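Trerkesora Planner: Frequently Asked Questions

Last reviewed in May. If your question isn't answered on this page, write to the support list and put the planner version in the subject line.

General

What does Trerkesora do?

Trerkesora is a motion and task planner for single-arm manipulation. You give it a scene, a robot model and a goal, and it returns a timed joint trajectory along with the gripper commands. It doesn't do perception. Object poses have to come from somewhere else, either your own pipeline or the simulator.

How is it related to Ullard?

Ullard is the simulator we test against. The two are released separately. You can run Trerkesora without Ullard, but the tutorials all assume you have both installed.

Which arms are supported?

Any six- or seven-joint arm with a valid robot description file. Parallel-jaw grippers work without extra setup. Suction tools need the tool plugin. Multi-finger hands are not supported and there is no date for that.

Is there a free version?

Yes. The planner core and the command line tools are free for any use. The Awad dashboard, which collects results from several machines, needs a paid seat after the first 2 users.

Scenes and simulation

What scenes come with the install?

The standard pack has 40 kitchen layouts and a smaller group of plain tabletops. The large pack brings the total to 178 layouts and is a separate download. Each layout has its own seed file, so you can get the same object placement every time.

Why do my held objects collide with things on the counter?
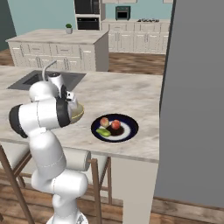

Most reports of this come down to the attached-object shape. When the gripper closes, the planner replaces the object's full mesh with a simpler shape and adds it to the arm for collision checks. If that shape is wrong, the plan is wrong too. A shallow bowl held in the fingers and tipped to one side, with a plate of food next to it on the counter, is a good case to think about: the rim on the low side needs to be part of the checked shape, and a box fitted while the bowl was level will be in the wrong place if it doesn't turn with the gripper. Set attach_mode to "hull" for bowls, cups and pans. The default, "box", is faster and fine for cartons and cans.

If you still see contact after changing the mode, turn on the shape overlay in the viewer and check that the hull moves with the fingers. A hull that stays behind at the pick location means the attach event never fired. Look for "attach skipped" in the log.

Can I ignore contact between the held object and its target?

Yes. Add the pair to allow_contact for that step only. Please don't add it to the global list. We get a lot of bug reports that turn out to be a global entry left over from an earlier test.

Does the planner know about things inside a bowl?

Only if you tell it. Contents are treated as separate bodies unless you list them under carried_with. For pouring tasks, leave them separate. For transport tasks, list them and set max_tilt. The default for max_tilt is no limit.

Planning

The planner says "no solution" but I can see a clear path. What should I check?

Start with the goal pose. Run trk check-goal on it before anything else. A goal slightly inside the counter surface fails every time, and it is hard to spot by eye in the viewer.

Next, check the padding. The default is set for real hardware and is too large for tight spots such as a sink or the space below a wall cabinet. Lower it in simulation first.

After that, try a different start posture. An arm that starts tightly folded may be close to a joint limit, and the search can spend its whole budget getting out. The command trk suggest-start prints a few alternatives.

Why do I get a different path each time?

The search is random by design. Fix the seed with --seed if you need the same path. You also have to fix the thread count, which people often miss. Same seed with a different number of threads gives a different result.

Can I make it replan while moving?

Yes, with the online flag. The new path is joined to the old one at the next safe point on the trajectory. Online mode does not support the orientation constraint at present, so a container that has to stay level should be moved in normal mode.

What does exit code 136 mean?

The process stopped on a floating point fault. In nearly every case we have looked at, the robot description had a link with zero mass. Run trk lint on the file and it will print the link name.

Logging and tools

Where are the logs?

In the runs folder under your project. Each run gets a config copy, an event log and a trajectory file. Delete old ones whenever you like. Nothing else reads them except Awad, and only if you turned on sync.

Can I step through a run one frame at a time?

Open the trajectory file in the Ullard viewer and use the bracket keys. Press C to show contact points. The viewer draws contacts at their real size, so zoom in before deciding there aren't any.

My dashboard numbers don't match the local log.

Awad marks a run as failed if any step used a retry. The local log marks it as passed if the last step passed. We plan to make these agree. Until then, use the retries column to sort out the difference.

Moving to hardware

Can I send a simulated plan straight to my robot?

The file format is the same, so it will load. Check three settings first: speed scale, padding and gripper force. Simulated profiles use values that are not suitable for a real arm. The tool trk to-hardware swaps in the hardware profile and refuses to write a file if one is missing.

Do you offer help with setup?

Remote setup calls are on Tuesday afternoons for paid seats. On-site work is handled by Lumolham, and you can reach them through the contact form.

How do I report a bug?

Attach the whole run folder, zipped, with the seed and thread count in the message. Screenshots of the viewer are welcome, but we can't reproduce a fault from a screenshot alone.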